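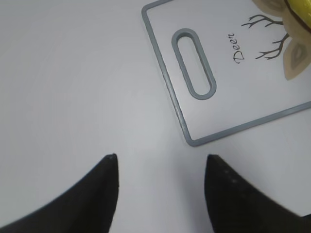
Nerve block for shoulder surgery: what happens when it wears off?

Health > Surgery and Recovery > Anesthesia > Shoulder and Arm

tremden_left
Posted 10/3/21

I'm getting my rotator cuff repaired next month at the Clarkwood outpatient center. I'm told it will be general anesthesia plus a nerve block in the side of the neck, the kind called interscalene. The surgeon spent most of our visit on the repair and very little on the block, and the leaflet they sent me home with spends one paragraph on it. That paragraph says my arm "may feel heavy." It then has a whole page on parking.

Things I would like to know from people who have had one or who give them:

How long does it last? The leaflet says "several hours," the woman who called to confirm my insurance said "oh, all day," and my brother-in-law, who had his knee done and is therefore an expert on shoulders, says it's gone by supper.

When do I start the pain pills? I don't love pills. My plan was to wait and see if it hurts, which I said out loud to the nurse on the phone, and there was a pause I didn't enjoy.

Also she mentioned, in passing, that half my diaphragm might stop working for a while. I would like somebody to expand on that. I'm 50, I don't smoke, and I have mild asthma that bothers me every February and otherwise leaves me alone. I did tell them about the asthma on the form. Whether anyone reads the form I couldn't say – it ran longer than my mortgage.

Last one, and it's a dumb one. Do I sleep in the recliner or not? We don't own a recliner. I've been looking at secondhand ones and they all seem to have had hard lives.

vurholm

Had mine two years ago, right side. The arm was completely dead. It's a strange thing to own. I hit myself in the face with it getting into the car, and my wife has kept the story in good condition ever since.

Mine wore off in the middle of the night. I'd skipped the evening pill because I felt terrific and had been telling everyone so. I woke up feeling much less terrific. By the time the pill kicked in I'd watched most of a program about canals.

So take the pills when they tell you to. Don't be a hero, there's no medal, I asked.

Recliner: yes. I rented one and was in it for weeks. A wedge pillow works for some people but I slid down it like a seal. If you buy, sit in it first and try getting out of it with one arm. The lever has to be on the side of your good hand. Mine was on the wrong side and I had to call for help to stand up.

Don't know about the diaphragm thing, nobody mentioned it to me. My voice was hoarse for the first day and one eyelid drooped. I looked like I was about to sell somebody a used boat. Both went away. 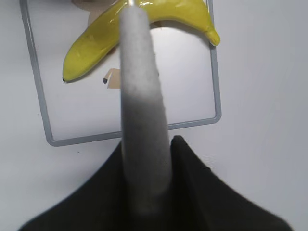
Paora Katene

I gave these blocks for a good part of my working life, so I can fill in the paragraph your leaflet left out. Take it as background for the talk with your own anesthesiologist, who will have your chart and, with luck, will have read it.

Duration depends on which drug is used and whether anything is added to it. A single injection of one of the long-acting local anesthetics often lasts somewhere between half a day and a full day. Your leaflet and the insurance lady may therefore both be right. Supper is possible but early. Some centers leave a thin catheter in place with a small pump and stretch it to a couple of days, and if yours does that you'll be told a good deal more than one paragraph, I hope. Ask which kind you're getting.

It doesn't always fade politely. You may get tingling in the fingers first and then the shoulder comes back, sometimes within an hour or so, and shoulders are sore things to have repaired. Doctors call this rebound pain. Most teams want you to have something on board before the block goes, commonly acetaminophen on a regular schedule, an anti-inflammatory if your surgeon and your stomach both permit it, and a small supply of something stronger for the first nights. The pause you heard on the phone was the nurse picturing you at 3 a.m. Get the schedule in writing, with times, and check that nothing in it doubles up. Plenty of combination tablets have acetaminophen hiding in them. Some people with asthma also react badly to anti-inflammatories, so ask about that before you take one.

Now the diaphragm. The nerve that works it on each side, the phrenic, runs down the neck very close to where the needle is headed. With a traditional interscalene block the numbing medicine reaches it most of the time, and that half of the diaphragm goes on break until the block wears off. People with healthy lungs often don't notice, or feel they can't quite take a full breath and do better sitting up. For someone with bad lung disease it can be a real problem, and then we do something else: a smaller dose, or a block placed lower down or farther back that is less likely to catch that nerve. Mild, well-controlled asthma isn't usually a reason to refuse the block, but I would want to hear about it from you in person. Say it again on the day. Say when you last used an inhaler, and bring it along. If you catch a chest cold the week before, call them.

The hoarseness and the droopy eyelid vurholm describes come from the medicine reaching neighboring nerves. They look alarming and they leave when the block does.

Call the number on your discharge sheet if the arm is still numb or weak well past the time you were given. Real trouble breathing, chest pain, or being hard to wake is a matter for emergency services and not for the number on the sheet.

Keep the sling on while the arm is numb, and keep it away from stoves and ice packs left on too long. It can't complain, so you have to look at it now and then.

I have no professional opinion on recliners. Sleeping propped up helps both the shoulder and the breathing, and a stack of firm pillows in bed has done the job for many people who didn't want to inherit someone else's chair.

tremden_left

Thank you both. I called back and asked which kind. Single injection, long-acting, and the anesthesiologist is going to phone me himself about the asthma, so somebody did read the form. Pill schedule is going on the fridge. Found a chair in Minami with the lever on the right, going to look at it tomorrow.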